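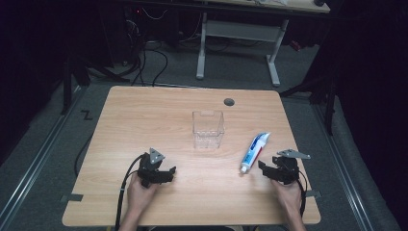 I keep reading that everyone should have a standing desk, and I keep not believing it. Todor Nedeljković, who sits across from me at work, bought one in August and sent me three articles about it before the box was open. Two of them were written by people who sell desks.

My own trial lasted 18 days. I put the laptop on the dresser and stood there like a man waiting for a bus. My back felt the same. My feet felt worse. I did get up to make coffee more often, and I suspect a lot of the glowing reviews are really about that — you're already on your feet, so you wander.

The calorie claims bother me most. One page promised I'd burn an extra 122 a day, with no word on who was measured or for how long. Another said 53. Pick whichever you like, I guess.

Todor still stands until lunch and says he sleeps better. Fine. He also quit drinking coffee after noon that same month, and he gets annoyed when I bring it up.

What I'd want to see is somebody checking back after two years to find out how many of these desks are still going up and down. The one in our Trevunbridge office has been parked at sitting height since before I started, with a printer on it.

I've gone back to the kitchen table and the chair with the flat cushion.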